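Can they clear a table yet? (Urkeo sim thread) 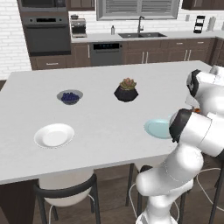
Simulated kitchen: two plates, blueberries, one succulent, arm at the ready.

sostville_sid
Been running the plate task in the evenings. The gripper is just over the pale blue plate in that one. My view is that we're a year off having this in real kitchens.

mopbucket57
You were a year off last November. My kitchen has never had that little on the worktop, and my plates have egg on them.

sostville_sid
Egg is on the list.

grumblefitter
I look after packing arms at a works in Zakirdale. Same box, same spot, 2,000 times a shift, lovely. Move the box 30 mm and it sulks. Now you want it to tell a plate from a bowl of fruit?

lint_trap
Telling them apart is the easy bit these days. Getting fingers under a flat rim is what stumps ours. We tried the Poirier gripper and it mostly pushed plates about.

mopbucket57
So does my teenager, and he came with fingers.

grumblefitter
Does the sim do breakages?

sostville_sid
Not yet. They bounce a bit.

grumblefitter
I'll have a set of those plates, then.

lint_trap
Sid, can you post the grasp settings? I'd like to try the white plate first.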